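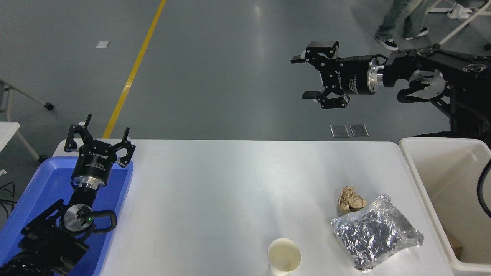

The Slow Return of Linden Flower

For most of the year, the linden trees above Karkis attract little notice. In early summer, when the blossoms open, families from the lower villages arrive with ladders and cotton sacks, and the picking continues until the flowers begin to turn brown.

Linden tea has long been a household drink in much of Europe, served in the evening and offered to guests with colds. Its traditional uses are many. The scientific evidence for them remains limited, and the growers' cooperative at Karkis makes no medical claims on its packets.

Csaba Vass, who manages the drying rooms, joined the cooperative when it handled 90 kilograms of dried flower in a season. It now handles almost 600, most of it sold through Darkero, a regional wholesaler of herbs and spices. "The flower is easy to pick and easy to ruin," he says. "If it is piled too deep on the first night, the color goes and the scent goes with it."

The blossoms are spread on screens in a single layer, away from direct sun, together with the pale leaf-like bract attached to each cluster. Drying usually takes 3 days — longer after rain.

For a cup at home, the cooperative recommends a small handful of dried flowers, covered with water just off the boil and left for ten minutes under a lid. Honey may be added. Dried linden should be stored in a closed container in a dark cupboard and replaced each year. People who take regular medication or have a heart condition should consult a physician before drinking it daily.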